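4.2 Putting small items away

Household tidying is often described as a solved problem once a robot can grasp reliably. Our results do not support this. We collected 800 demonstrations of short tabletop chores with hand-held grippers, one in each hand of the operator, and trained a single policy on all of them. It was then tested on the two-arm Jamumix platform, with 50 trials per chore.

Wiping and stacking went well. The policy failed most often when a long item had to go into a narrow container that already held other things. Of the 50 trials of this chore, 40 ended with a successful grasp, but only 4 ended with the item standing in the container. In most of the others the lower end of the handle hit the rim, and the policy kept pushing down. Operators using the same type of gripper rarely had this trouble. They tilted the item first, lowered the handle at an angle (Figure 3), and straightened it once the tip was past the rim.

Items already in the container made things worse. They changed the free space from one trial to the next, and the policy had no good way to tell which side was open. Demirtaş and Karabulut report the same problem with kitchen utensils in the Weltudmont trials. Adding a wrist force signal reduced the pushing but did not raise the number of completed placements. We would not yet leave this chore to a machine without a person nearby. 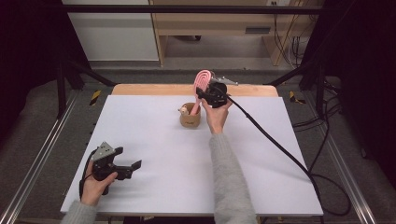

Figure 3. Operator lowering a pink hairbrush toward a small cup with a hand-held gripper.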